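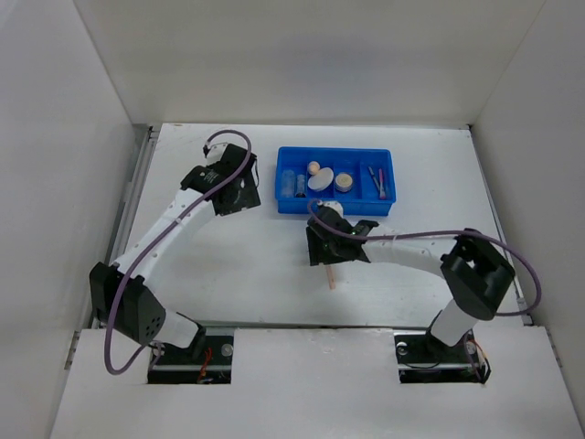 # How to sort a divided tray so it stays sorted

A tray with compartments is a promise you make to yourself in a shop. Mine was kept for a fortnight. After that every section held the same thing, namely a bit of everything, and I had paid extra for the partitions.

You'll need a divided tray, a clear stretch of table, a damp cloth and 40 minutes. The tray can be any make. Tayla Katene swears by the ones from Brerik, but she also irons tea towels.

## 1. Tip the lot out

All of it, in one go, on to a pale surface if you have one, as small screws vanish on dark wood. Lifting things out singly feels more civilised and takes until Wednesday.

## 2. Wipe the tray

Get the cloth into the corners. If there's grit stuck down, work it loose with a lolly stick, which won't scratch plastic the way a screwdriver does. Let it dry before anything metal goes back in.

## 3. Sort by job

I used to sort by size. It looked lovely and I could never find a picture hook. Now it goes by what I'm doing when I want the thing: hanging, sticking, mending, writing. Batteries get a section to themselves, with tape over the ends.

Six groups is plenty. If your tray has more sections than that, give the spares to whichever group is overflowing.

## 4. Deal with the mystery pieces

There will be a plastic peg that belongs to a bookcase you no longer own. Put it in an envelope, write July (or whatever it is) on the front, and bin the envelope in a year's time. Alby keeps his in a jar. The jar is now two jars.

## 5. Load it

The partitions on most trays are low, so fill to just under the top of them and stop. Anything heaped will migrate next door the first time you carry it across the room. Long things lie flat along the longest section, and if they won't fit, they live in a drawer.

## 6. Put it back where you use it

At the back of the table, for me, within reach but clear of my elbow. I tried a high shelf once and spent the evening picking drawing pins out of the rug.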